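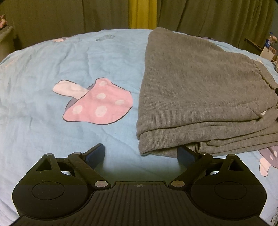 Spent a day in May at the Plimholm open house, where Astell was showing off how it teaches home robots to fold and put away laundry. I went in doubtful and I came out doubtful, but about different things, so this will run to a few posts. The part that got my attention was a mock bedroom at the back, with green curtains and a light blue bed cover with mushrooms on it. A person works a black hand-held gripper around the bed, and in this shot the right finger has its pad partly under the edge of a folded gray knit thing. That is the job. A human does it, over and over, and the recordings go off to train a machine.

The leaflet at the door said "See the robot that does your laundry." Reader, the robot was in another room. More on that room in a minute.

The guide for our group was Tanner Fortin, who was friendly and didn't dodge much. I asked him how many times someone had to pick up that pile before the software got anything out of it. He said they'd logged 162 tries on that one garment in that one room. I asked if that was a lot. He said it was a start.

They let visitors have a go. I tried. It's heavier than you'd think and you squeeze it like a pair of barbecue tongs. Getting a finger under soft knit without shoving the whole stack across the bed is annoying work, and I've been folding my own clothes since I was eight. My first two attempts just plowed the thing toward the pillow end. A kid behind me got it on her first go and was very polite about it.

I'll give them this: doing it yourself for five minutes teaches you more than the video loop in the lobby. You notice how much you normally do with your fingertips without looking. The gripper has two fingers and no idea what a cuff is.

OK, the robot room. Two arms on a stand, a table, a basket of towels. Towels! Square, flat, same color, same size. It folded one while we watched and people clapped. Then it folded another. I timed the second one on my phone at 114 seconds, start to finish, with a pause in the middle where it seemed to be thinking about its life choices.

Somebody asked if it could do the gray knit thing from the bedroom. Tanner said, "Not today." Somebody else asked if it could do a fitted sheet and got a laugh, which I notice is different from an answer.

The number on the big poster was 89 percent success. Success at what? I asked, because the poster didn't say. Towels, it turned out after some back and forth between Tanner and a woman at the desk. Towels placed on the table by a person, already facing the right way. I don't think anyone was lying. I do think a poster that size has space for the word "towels."

Compare that with Florberg, the other outfit I visited this spring. They had a much uglier setup, all clamps and tape, and they let it fail in front of us. Dropped a shirt, grabbed it again, dropped it again. No poster. I trusted them more by the end, and I don't even like their chances.

A couple of people have asked about privacy, going by my replies. I asked too. Astell says the bedroom recordings are all made on site for now, and that the plan is to pay people to use the gripper in their own homes later on. Cameras in your bedroom while you do chores — I'd want to read that contract very slowly. Tanner said there would be one. He didn't have a copy.

Also asked what it would cost to own the finished robot. "Too early to say." Asked what year. Same answer. The coffee came from the Mazza cart in the parking lot and was the most finished product at the event.

Would I send you? Yeah, if you live close and it's free again. Go to the bedroom first, before the line builds up, and try to pick up something soft. Then go watch the arms and ask what happens when the towel is already crumpled. I forgot to ask that and I've been kicking myself since.

If anyone from Astell is reading, I'd come back for the gray knit thing. Put it on the table in a heap, don't touch it, and let the rest of us watch.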